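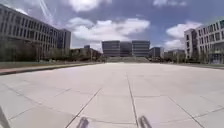
The plaza at Wollbridge, looking toward the offices.

I walked over to the Wollbridge business park in July, mostly to see the paving. I'm redoing the slabs in my own yard and wanted to look at a big area of it before ordering anything.

The slabs are large, square and pale gray, laid in a plain grid with thin dark joints. In full sun they look nearly white. Up close there is some mottling and a few darker smudges, which doesn't bother me. I had been leaning toward a darker gray from Kindholm, but after this I think pale is right for us - our yard gets very little light in the morning.

The long office building on the left has rows and rows of windows with light gray fins between them, and a taller, darker block at the far end. I like the trees and shrubs along the bottom. Without them it would be a lot of straight lines.

I spent 10 minutes on a bench at the Flekby bus stop afterward, doing the sums. Slabs and sand come to $1,025 with delivery, and the supplier wants 2 weeks' notice. I still have to decide on the joint color. Dark, probably. I'll post again when the old ones are up.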